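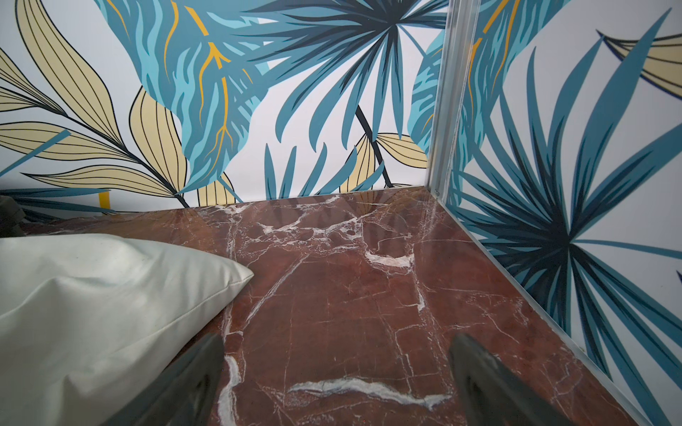

Wrist view over the red marble floor, fingers open, with the pillow to the left.

The comparison took five weeks and covered two sets of fingers, two wrist cameras and one arm. The engineer who ran it at the Dedthorpe test lab agreed to talk through the results on condition that the article stuck to what was measured. We met on a Thursday, in the room where the trials were done.

The fingers under test were the Flendano soft-faced pair and the Takács hard pair, both mounted on the same parallel drive. "We changed one thing at a time," the engineer said. "If you swap the fingers and the camera in the same week, you have learnt nothing about either."

In all, 2,092 grasps were attempted. Of these, 1,012 were made with the Flendano fingers and the rest with the Takács. The uneven split came from a cable fault in the second week, which stopped work on the Flendano set for two days. Results were compared as rates, so the difference in totals was not corrected afterwards.

The pillow was the hardest item for both sets, though for different reasons. The hard fingers closed on it reliably but tended to take up only a fold of the cover, which then slipped out during the lift. The soft-faced fingers held the cover well once they had it. Their trouble came earlier. "They are thicker at the tip, so when you go in along the floor you push the pillow before you pinch it. On a rough surface it stays put. On polished stone it slides away from you, and the planned grasp point is now wrong."

The cure was to come in from above at a steeper angle and close more slowly. This added time to each cycle, and the engineer was not prepared to call it a full fix. "It is a workaround in the motion planner for a fault in the shape of the tip. I would rather have a thinner tip."

Much of our talk was about the background. The test corner has a red marble floor with white and pink veins, and walls covered in large teal, navy and beige leaves. I asked if this was a fair place to judge a camera.

"It is a fair place to judge a depth estimate," the engineer said. "A plain grey table flatters everything. With the marble you get a gloss, and near the wall the gloss carries a faint copy of the leaves. A poor depth map puts those leaves below the floor. The arm then believes there is a hole there." The clear strip in the corner caused a second class of error, as the leaves behind it are bent out of shape and the edge itself picks up bright streaks.

The first wrist camera, the unit supplied with the arm, logged 177 frames in which part of the floor was placed too low by more than the set limit. The second, a stereo unit from Irkel, did better near the wall and worse over the open marble when the veins were sparse. Neither was clearly ahead. The lab has kept the Irkel for now, chiefly for its shorter delay between exposure and output – a point that matters more when the wrist is moving.

Camera placement mattered more than the choice of camera. In the first mounting, the fingers hid too much of the floor directly below the wrist. Moving the bracket back and tilting it down left both tips in view at the bottom of the picture, with the gap between them clear. "You want to see the tips. You can check by eye whether they are open, and you can check the calibration against them. You do not want to see much else of the gripper."

The controller was the same throughout, with one change of settings in August, when the force limit was lowered for fabric items. Runs made before that change were left out of the final table.

I asked which fingers the engineer would choose if the lab could keep only one pair. The answer was the Flendano, for soft goods, with the tips ground down. The Takács pair would stay in the drawer for boxes and anything with a flat side. Wear was not tested to a proper standard, and the engineer would not guess at it.

The next round will repeat the pillow trials with the thinner tips and the same two walls. The floor will be changed for a matt one halfway through, so that the sliding and the reflections can be looked at separately.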